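On the Sorting of the Medicine Shelf

It has been the practice of this household to review the medicine shelf each November, and the review has now been completed for the fifth year. Readers of these notes who keep a similar shelf may find the arrangement useful. Comments received after last year's entry, in particular those of Liliana Marchetti and Anil Nambiar, have been taken into account.

The shelf had become difficult to manage. Bottles stood two deep, the weekly supply was kept in a different room, and a tube of hand cream had been filed with the cough drops since spring. It was therefore decided that everything should be brought down to one table, checked, and returned in a fixed order. The work began after breakfast and took 50 minutes.

The orange bottle was dealt with early. Its barcode label makes it easy to tell apart from the white bottle with the green cap, and the two are now to be kept on separate sides of the shelf. The blue pill organizer will stand in front.
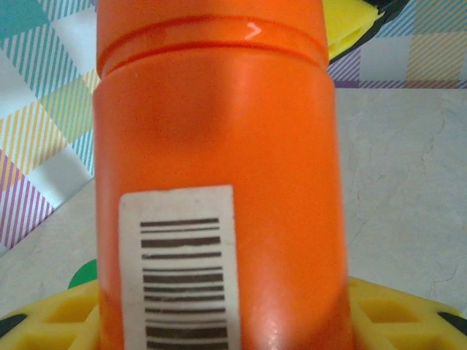
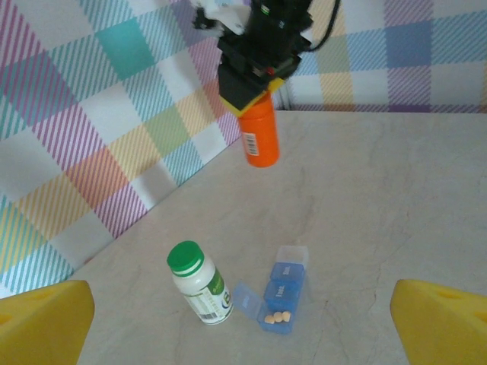
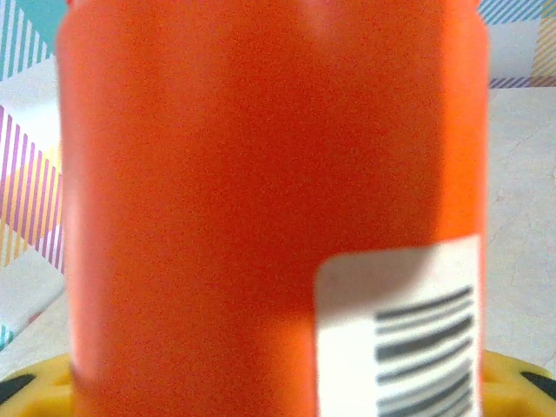

The orange container and its barcode label, in all three views.

883 words · 5 min read · Filed under: Household

The following rules apply from this month. Any container without a legible date is set aside and taken to the pharmacy for disposal. Labels are to face outward. The organizer is filled in the evening, at the table, with the lamp on, and the person filling it does not answer the telephone. Assunta Villa has asked that the last rule be put in writing, and it is hereby put in writing.

A paper list is taped inside the cabinet door. It gives the contents from left to right and leaves a blank column for remarks. An earlier version was kept on the computer and was consulted twice in a year, both times by me.

The matter of the upper shelf remains open. Bandages, the thermometer and the spare reading glasses are there at present, and Ubaldo Orlandini has proposed a drawer. I have measured the drawer, and it is too shallow for the thermometer case. The question will be taken up again after the holidays, together with the linen closet.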